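Home Reviews Columns Archive Newsletter Contact

Filed under: Managing people / Tools and software

Velus team check-in tool: four months with it

Teresa Sheehan
17 June 2020

Quick one this week as I've got appraisals stacked up and no time. A few of you asked what we ended up using for the weekly check-ins after I moaned about the old spreadsheet. Answer: Velus. Paid for it ourselves, no freebie, no discount.

What it does. Every Thursday each person on your team gets five short questions. How was the week, what got in the way, what do you need from your manager, that kind of thing. Takes a couple of minutes. The manager gets the answers before their one-to-one, with last week's alongside. That's most of it. There's a goals section as well and a thing for saying thank you to colleagues, which I'll come to.

We've got 145 people on it across two sites. Started with my own department, then operations wanted in, then finance (grudgingly).

Setting up. Fine. An afternoon, most of it spent arguing with our own staff list, which had people in it who left in October. Velus takes a plain upload and tells you which lines it doesn't like. It will not cope with anybody having two managers. We have a fair few of those. You have to pick one, and the other manager gets nothing unless you forward it by hand. I raised this and was told it's "on the list". Hmm.

The questions. Good ones, mostly. Short, no jargon. You can swap in your own but only two out of the five, and I'd want three. Tobiloba Etim, who runs our customer desk, wrote one for his lot: "What did you have to explain twice this week?" Best answers of anything we've asked. He found a returns rule that half the team had been reading one way and half the other. Fixed in a day. I've pinched it for everyone.

Who sees what. This is where I'd slow down before buying. By default the manager's manager can read everything. Everything! And that isn't mentioned on the screen where staff type their answers, you have to go into the help pages. I switched it off on day two but the first lot of answers had already gone in. Had to send a slightly embarassing email. If people think the boss upstairs is reading then they write "all fine thanks" and you've bought a very dear way of collecting the words "all fine thanks". Should be off to start with, and should say so in large letters.

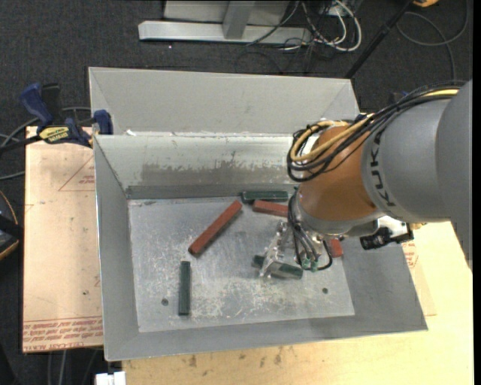 Scores next. Velus turns the first question into a mark out of ten and gives each team an average, and managers love an average. I'd hide it if I could. Shuzhen Du's team sat at a steady seven for weeks and she thought, lovely, nothing to do here. Then she read the written answers and found some people having a great time and some quietly looking for other jobs. Three red blocks and three green ones in the same metal bin don't make a brownish bin, and her seven was telling her much the same sort of nonsense. She now reads the words first and looks at the number after, if at all. There is a spread view that shows the marks person by person, but it's three clicks down under "Insights" and not on the phone version at all. Put it on the front page please.

Anonymous mode. Exists. Don't bother for small teams. In a group of five everybody knows who wrote what from the spelling.

Goals. Weak. You can set a goal, you can tick a goal. You can't change the date on one without deleting it and starting over, and the comments go with it. Yichen Cui lost a quarter's worth of notes that way, and she is a careful person. We've gone back to writing them in the shared folder.

The thank-you thing. I expected to hate this. Little cards with a message, shows up for the team. First fortnight was all a bit forced. Since then it's settled down and the ones that get sent seem meant. The points and league table you can turn off, and I did, on the spot. Once there's a prize for being thanked people start trading them.

What it's done for the one-to-ones. More than I'd hoped for, this is the reason we're keeping it. Mine used to open with ten minutes of "so, how's things". Now I've read how things are. We start on the bit that matters. Two of my managers who always cancelled theirs have mostly stopped cancelling, I think because they've got something to talk about and don't have to make it up in the lift.

It won't fix a manager who doesn't follow up though. If someone writes "still waiting for a decision on cover" four weeks running and gets no reply, they stop filling it in. You can see it in the response rates, team by team. Not comfortable reading for some of us, me included in April.

Cost. We pay 286 pounds a month for our size. Smallest plan covers a single team and doesn't include the spread view, so I'd skip that. They wanted another 3,000 for a day's training for managers. No. We wrote a page of notes and held a lunchtime chat on the phone and it did the job.

What else we looked at. Bruna: prettier, much dearer, and wants to run your holiday booking too. Drernix: cheap and quick, but the questions can't be changed at all and the emails look like something you'd report to IT. Aiguo Mao at our other site still prefers Drernix for what it's worth, says staff answer it faster. They do. They also write less.

Support. Answered within the day every time bar one. Real people, polite. Couldn't always do anything.

Would I buy it agian? Yes, for the check-ins alone. Ignore the goals, hide what you can of the scores, and sort the who-sees-what setting before a single person logs in.

Good: questions, one-to-one page, support
Bad: goals, two-manager problem, that default
Mark: 7 out of 10 (yes, I know)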